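Folding talk, notes for the July session at Grota
Start 4 pm, keep it under the hour, questions at the end

Hello everyone, thank Jummai and Tobiloba for the tea. Say who I am. I've folded shirts at Amadi for years and I still love it, so expect me to go on a bit!

Start with collars. People rush straight to the sleeves, and I used to as well. Get the collar lying right and do the buttons up, then see how much better the rest behaves. Polo shirts are the ones to practise on, because the collar has a bit of body to it and shows you straight away if you've gone crooked.

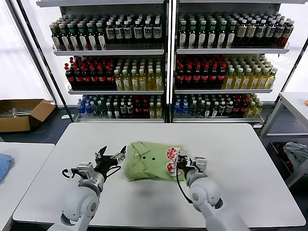

Pale colours next. I adore a light green but it does show every crease. Flat of the hand, from the middle outwards, slowly. Go gently over anything printed, and never fold through the middle of a print if you can shift the line an inch either way. (Tell the story of Cadi and the 200 tea-shop shirts, all creased across the teapot. She says I'm allowed.)

Pause here, ask who folds on the bed. Hands up. Lots of hands, I bet!

Then tables. Please, a table! Plain top, hip height if you can manage it, and bigger than you think you need. You want space to open a shirt right out before you start. A white top is my favourite for this, you can see the edge of the cloth so clearly.
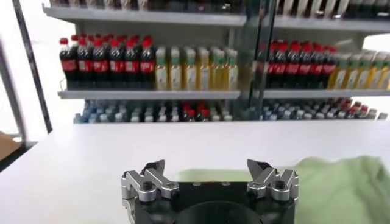 If it's rumpled, don't try to rescue it halfway. Pick it up by the shoulders, one good shake, lay it down again and begin from the collar. That takes no time at all, and Ikechukwu got through 800 at the Brurka sale doing exactly that, still smiling.

Now everyone has a go, 4 to a table. Walk round, don't hover. Chang-ho has the spare shirts, ask him to bring the long-sleeved ones out last.

Questions. Someone will ask about fitted sheets. Say yes, it can be done, and get the sheet out of my bag.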